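Custard base, second attempt

The first batch split at the edges, so I reduced the milk to 600 g and kept the sugar at 80 g. Cornstarch goes in with the yolks before any heat. I cook it over medium-low, whisking constantly, until the first bubbles break, then for one more minute.

Strain it, press plastic wrap onto the surface, and chill overnight.

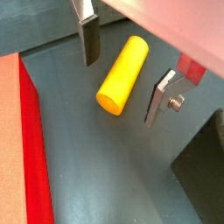 Baking the topping

Finished custard weighed 277 g per dish. Crumbs go on cold. Bake at 350 F on the middle rack until the top browns. My Geltard oven runs hot at the back, so I turn the dish once. Next batch is Thursday, with less vanilla.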